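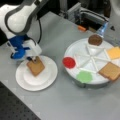
*Ikora tray and plate, with the snack pieces set out round the rim. Cracker over the plate.*

**Ikora snack tray – progress to end of August**

To: Clarnasico small grants
From: Dušan Gashi

Quick one as the form is due at 5pm. Longer figures in the spreadsheet, sent separately.

**Where we are**

Tray is done, or done enough. White top with the raised ribs out from the middle, dark base under it. We kept the ribs after the spring meeting – people liked having a wedge each, and the carers said it stopped everything sliding into one heap. Rim is still the bit we argue over. Pieces sit nicely on it when they're small and round, the square ones less so. One of the crackers is partly over the edge in the photo and we see that a lot. Options are a wider rim or smaller squares. I'd go for smaller squares, cheaper.

Plate: staying with the plain white one. Raised edge, shallow middle. Tried a flat one from Vultton and went back, crumbs everywhere and harder to get hold of a cracker lying flat. The well isn't perfect either but users preferred it.

**The pieces**

Current set is the brown cookie, the pale square slice (we call it the cheese), tan crackers, the green round and the red round. Red and green were asked for by two of the centres for the choosing games. Bermúdez have quoted for a second run and can match the brown this time, the first batch came out far too close to the cracker colour and people with poor sight were mixing them up.

Cracker has a grid texture on the face, faint but you can feel it. Would like the same sort of thing on the cheese, which at the moment is only told apart by colour. Not in the budget, will ask in the next round.

**Sessions**

Seven day centres have now had a tray, target was nine. The other two pushed back to autumn, one has building work and the other lost its activities lead. 321 feedback slips back so far. Typed up most of them, the rest are in a carrier bag in my office.

What comes up again and again:

- turning the tray is easy, stopping it where you want is not
- the label on the underside comes off in the wash
- people want more crackers and fewer of everything else
- too big for the side tables at Harbour Road, fine on a full size table

The stopping problem is the main one. A stiffer base has been made up but has only been to one centre. Staff there were happy with it, residents split. More on that next time, I dont want to say it's fixed on one morning's use.

**Money**

£500 left under materials. Asking if we can move it to travel, as the last two centres are both a long drive and I've been using my own car. Nothing else has moved lines. Vultton invoice for the flat plates is paid and we wont be ordering again.

**Next**

- smaller squares, sample from Bermúdez
- label – try engraving it, drop the sticker
- stiffer base out to three more centres
- last two centres booked in and slips collected
- storage box, current one is too shallow once the tray and plate are both in it

**Need from you**

A yes or no on the £500, and whether the final report can come in after the autumn visits and not before. Also the claim form link on your site still goes to last year's verison, so I've used the old layout.

Dušan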